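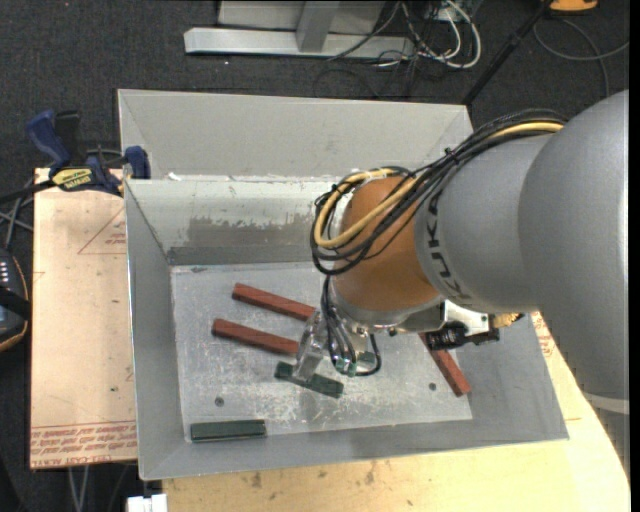 KUKA robot arm over a metal bin with five small blocks in it.

I have been meaning to write about the Clivham reunion special since Monday night, but I wanted to sleep on it first, and then I wanted to watch it again, and then my sister rang and we talked about nothing else for most of an evening, so you are getting this later than you should.

For anyone who has wandered in from elsewhere, Clivham was the Sunday night soap I grew up on. It was set in a seaside town with one hotel, one chip shop and more secret half-brothers than any town that size could possibly need. We watched it on the floor in our pyjamas with toast. My mum used to say she couldn't stand it and then know every single plot (she could tell you who had burned down the boatyard before the police on the programme had worked it out). It finished when I was at college and I was properly sad about it, sadder than I let on to my housemates.

So — ninety minutes of the old cast on a sofa! I had the blanket, I had the good biscuits, I had my phone in the other room.

I'll start with Hartmut Stüber, who everyone will remember as Otto from the hotel. He is 81 now and he came on in a mustard cardigan and got a standing ovation before he'd even sat down. I'm not ashamed to say I had a little cry. He told the story of how he only went to the audition to keep a friend company and ended up staying for the whole run, which I think the real fans knew, but I'd never heard him tell it himself, with all the pauses. He does a lovely pause. He also said he has never once watched an episode, and Wiebke Seidel, who was hosting, looked so shocked that I thought she might drop her cards.

Wiebke was a good choice for it, I thought. I know she isn't to everybody's taste after that quiz, but she clearly loved the programme and she let people finish their sentences. You don't get much of that these days. There was only one bit that felt pushed on her from above, where she had to read out messages from viewers, and they went on a while.

Now, the thing everybody has been talking about, and the thing my sister and I talked about until her tea went cold, is Dalia Bite and Rüdiger Ostermann sitting next to each other.

If you don't know the history, they played Karin and Joost, they were married on screen for years, and they were engaged in real life for one summer and then very much weren't. It was in all the magazines. I had one of the covers on my wall, with the two of them on the harbour steps, and I took it down when they split up and then felt guilty and put it in a drawer. They hadn't been in the same room on television since the finale, or if they had I missed it, and I don't miss much.

And they were lovely with each other. That's what got me. She teased him about his driving, he went pink, and when the clip of the screen wedding came on she put her hand on his arm and kept it there until it had finished. He said, "We were terribly young and we had very nice hair," and the whole sofa fell about laughing. I had half expected one of those stiff evenings where everyone is polite and looks at the floor, and I'm so glad I was wrong.

My sister is convinced they're back together. I'm not. I think two people can be fond of each other after all that time without it having to be a story, and I said so, and she said I had gone soft. I probably have. By the next morning there was already a piece online with a body language expert going through where his knees were pointing, which seems a hard way to earn a living.

My grumbles are small ones. There was nothing at all about the Dallow years, when the writers moved half the cast inland to run a garden centre and we all pretended it was fine. I liked the garden centre! I'd have given up every one of those viewer messages for a single clip of Joost and the runaway trailer. And the theme tune had been redone with a choir. It didn't need a choir. It needed the wobbly keyboard it always had, the one my dad used to whistle on the stairs without noticing.

They did show two scenes that were never broadcast, and the second one, with Karin alone in the hotel kitchen reading the letter, is as good as anything that ever went out. Dalia said she had forgotten filming it. You could see her watching herself.

I've kept the recording and I'm saving it for when Mum comes down in August. She'll say she can't stand it.

Shares: 90
3 comments

Santosh Mishra
I'm with your sister, I'm afraid. Did you see his face during the wedding clip? Lovely post, it took me right back to our old front room and the telly that needed a thump.

Petra
Finally someone standing up for the garden centre. The trailer episode is the funniest thing they ever did and I will not be argued with.

seawall_jen
That choir!!! I turned the sound down. Otto's cardigan made up for it.

Recent posts
Why I gave up on Tuhiwai after the second series
The best and worst soap weddings, part one
Clultby is coming back and I have worries
Things my mum has shouted at the television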